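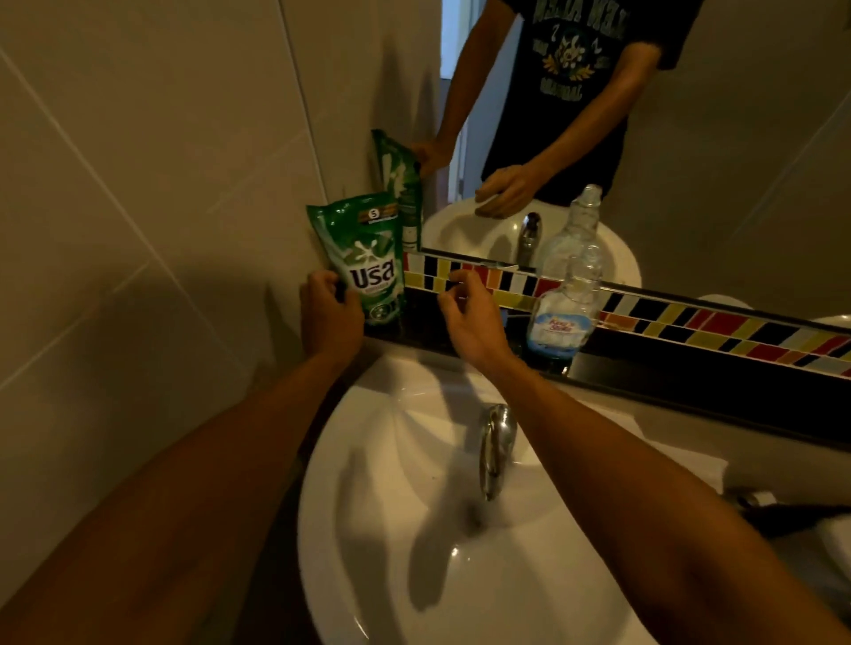

Washroom ledge, Sunesholm – gallery

Updated 12/29/20

The ground-floor washroom at Sunesholm has a single storage surface at the sink: the dark ledge under the wall mirror. It collects whatever is in use, and by May it had stopped working as a shelf. The entries on this page record how it is kept now.

Detergent refill
Green stand-up pouch, "Usa" brand. Kept upright in the back left corner, against the beige wall tiles, where it has support on one side. Pouches left in the middle of the ledge tend to slump into the sink once they are half used.

Clear bottle
Narrow neck, white and light-blue label. Stands in front of the mirror, to the right of the pouch. Bottles are refilled from the Cenby store cupboard, shelf 15, and go back to the same spot.

Ledge
Dark strip between the sink rim and the mirror. Wipe with a damp cloth from left to right, then dry. No abrasive powder. Lift items off first – wiping round them leaves rings.

Mosaic band
Small rectangles in red, yellow, black, white, orange and light blue, laid in a staggered pattern. Spare tiles are in the Gasodden box, item 341 on the house list. The grout was last renewed in May.

Sink
White ceramic. Rinse after any detergent is poured, and leave the water running for 20 seconds.

Next page: Gbeho room, cupboards and hooks.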